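Accueil | Carnet | Archives | Témoignages | Contact
Imprimer | Envoyer par e-mail

Carnet d'atelier, 2018-06-29

Bon, je reprends le dossier Penendale là où je l'avais laissé en février. J'ai enfin réécouté toute la bande du premier témoin (56 minutes, avec un souffle terrible !) et il parle bien de deux lumières au-dessus du réservoir, pas d'une seule comme dans la transcription.

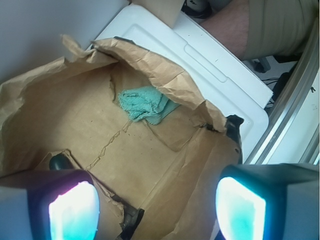 Côté radar, le relevé de Lesham compte 1 273 échos pour la nuit. J'en ai déjà écarté presque tous ceux de basse altitude, des oiseaux à mon avis, mais il me reste un petit paquet au nord que je n'arrive pas à caser. 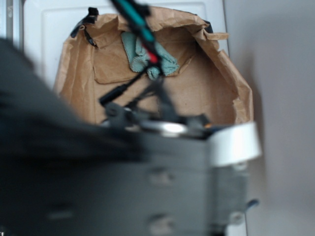 Pour la carte, je suis repartie du point coté 1 571, celui de la crête de Lozano, et là l'azimut du témoin tombe franchement à côté. Soit il s'est trompé de crête, soit c'est ma déclinaison magnétique (à vérifier avant de râler). Si quelqu'un a encore le vieux calque, je suis preneuse !

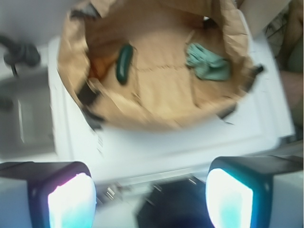 Sac en papier ouvert, avec un légume vert allongé au fond.

Reste à refaire le spectre de la bande, côté B.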